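Cukon readme

version 2, April 6, 2023

Small top down puzzle game, made in GameMaker. You push crates around a flooded warehouse and try to get the lift working before the water reaches the top shelf. 83 levels, no timer on the first bunch, timer after that. Free. No ads, no account.

What's in the zip

cukon.exe — the game
data.win — dont move this, has to sit next to the exe
levels folder — plain text, one file per level
music folder — ogg files
readme.txt — you are reading it

Install

Unzip anywhere you can write to. Not Program Files, the save won't work there. Run cukon.exe. Windows will probably complain about unknown publisher, click more info then run anyway. Mac build not ready. Linux people have got it going in Wine, I haven't tried it.

Controls

Arrows or WASD to move
Z undo (holds up to 3,000 steps)
R restart level
Tab for the map
Esc pause
F4 full screen

Gamepad works but only the d-pad. Stick is half done, leave it alone for now, it drifts you into the water on the pump levels.

Saves

Game saves when you finish a level, not in the middle of one. File is called progress.sav and it's in the same folder as the exe. Coming from version 1? Copy the old file over, it should pick it up. If it says "bad slot" delete the last line in Notepad and try agian. Keep a backup first.

Making your own levels

Open any file in the levels folder and copy it. Grid is 20 wide, 12 high, anything else gets rejected.

# wall
. floor
o crate
x crate target
~ water
P player (one only!)
L lift

Name it custom_ and then whatever you want, and it shows up under Extras. No spaces in the name. Custom levels don't count toward the ending.

Changed since version 1

- undo no longer eats the crate if you were standing on a target
- Fastby tileset redrawn, old one was too dark on laptops
- level 41 can be finished now, sorry
- music doesn't restart every time you die
- hint button added, pause menu, bottom one
- text speed option
- removed the screen shake, too many people hated it

Known problems

Full screen on a second monitor sometimes opens on the first. Windowed is fine.
Map screen is slow on the big Koo levels, roughly a second or two before it draws.
If you hold Z and R together it crashes. Working on it.
Polish letters show as boxes in the credits.

Sending bugs

Post in the comments on the game page, or in the Wandska forum thread. Say which level and what you pressed last. Attach progress.sav if you can. "It doesnt work" by itself I can't do anything with. I got 161 reports on the first version and read all of them but replies are slow, I have a day job.

Credits

Code, levels: Sandro Costa
Tiles and player sprite: Hsiu-ying Hung
Music: Vlasta Štěpánek
Testing: Aslı Bayram, Hsiu-ying Tam

License

Game is free to share as long as the zip stays whole. Don't sell it. Tiles and music belong to the people above, ask them before using in your own thing. Level files you can do what you like with. Videos and streams are fine — no need to ask, drop a link in the thread if you feel like it.

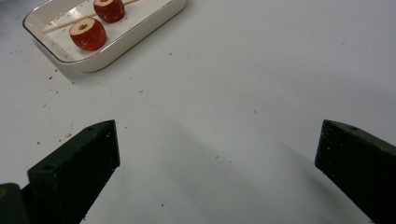 Fruit on a skewer, white dish.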